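Reading time: 3 min

Notebook, gripper comparison, sim bench
April 2021

Picking up from the November entries. Back then we only had the Gamiser two-finger model and the old controller, so none of those numbers should be set beside the ones below. Contact settings have changed as well.

Purpose: decide which gripper goes on the ceiling-mounted arm before we commit to a wrist adapter. Candidates are the Gamiser parallel gripper (short fingers, light) and the Fincombe wide-stroke (longer fingers, heavier, slower to close). Both run under the Taipe controller, same gains, same approach speed. Natis planner for the paths, default seed list.

Set-up notes
Solver step halved after the cube kept creeping on the table at rest. The creep has stopped. Runs take longer, acceptable overnight.
Payload entry for the Fincombe was wrong in the config. It had the Gamiser mass copied in. Jhair Cuadros found it by comparing joint torques at the home pose. All Fincombe runs before the fix are deleted, please don't restore them from backup.
Tool frame for the Gamiser moved 5 mm towards the fingertips to match the drawing.

Runs
2,037 attempts logged across both grippers. 847 of those are Gamiser, the rest Fincombe. The imbalance is from the queue, which restarted with the Fincombe job first each time the licence dropped. I have not evened them up. Rates are per gripper, so it matters little except for the mug, where the Gamiser sample is thin.

Gamiser: good on the cubes and the small can. Poor on the mug body, better on the rim. The banana goes well if taken across the middle and rolls out if taken near either end. The plate is hopeless flat on the table with either gripper, as expected. Leave it in as an obstacle and drop it from the target list.

Fincombe: takes the mug body without trouble. Clumsy near the crate. The long fingers need clearance on both sides and the planner gives up or goes the long way over the top. Closing time is set to 50 per cent of rated speed. At full speed the tall box tips before both fingers touch.

Reach
Base position is still the open question. With the arm hung at the right of the table, everything on that side is comfortable and the far left is close to full stretch. The wrist then has little freedom left for a top grasp. Moving the base inwards helps the left but puts the elbow over the crate.

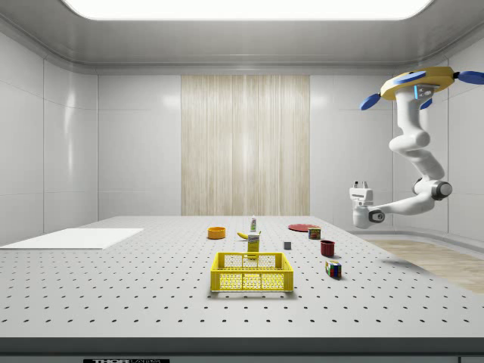
I tried two intermediate base positions and neither was clearly better. The first loses the can at the back, the second gives an elbow flip halfway through the transfer — legal, but ugly, and I would not want it on hardware. Leaving the base where it is for now and limiting the targets to the right half and centre.

Provisional choice is the Gamiser with a longer finger pad, if the pad can be had. The lower mass at the wrist is worth more to us than the stroke.

To do
Rerun mug, Gamiser only, rim and body as separate targets.
Ask Fincombe for the real finger stiffness. The value in the model is my guess.
Fix the queue order before the next overnight job.
Jhair to check the adapter bolt circle against the drawing — revision B, the earlier one is wrong.

Contact: bench notebook, Jhair Cuadros | Back to top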